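News > Newsletter > Summer issue > Kitchen notes

Newsletter Recipes Supper club Back issues Contact

Cooking for a crowd, the slow way

June 30, 2019

Well, the Sedach supper club has survived another season, and I've come out of it with a notebook full of scribbles and a very strong opinion about rice! I used to think the main dish was what made or broke a big meal. Then I cooked for the Juvberg summer picnic, made a gorgeous stew, and served it over something you could have hung wallpaper with. People were kind. They also left most of it on their plates.

So this spring I went back to basics. Rinse it, and keep rinsing until the water stops looking like milk. Let it drain properly (I never used to bother). Then measure the water, please, even if your grandmother used her knuckle and hers was always perfect. Mine did too, and I didn't inherit the knuckle.
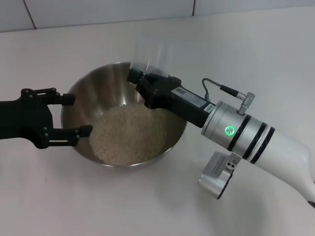

The other thing I learned is to stop lifting the lid. I'm a terrible peeker. Now I set a timer and go do something else, like chop parsley or argue with the radio, and when it rings I turn off the heat and leave the pot alone for another 5 minutes. Fluff it with a fork, a bit of butter if you like, done.

For the Tidiveck lunch I even made it ahead, spread it out on trays to cool fast and got it straight into the fridge. Reheated with a splash of water under foil, it was lovely, and I got to sit down with everybody for once.

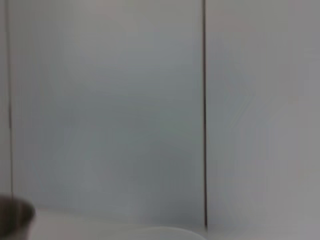 Gray panels behind the work surface.

We start up again in September, and the first menu is stuffed peppers, so yes, more rice. If you have a family version, send it in! I'm especially after anything with dill or dried fruit, and I'd love a good meatless one, as my own tastes mostly of good intentions.

Recent items
Slanina soup, two ways
What to do with too much zucchini
Supper club dates for fall
Readers' pickles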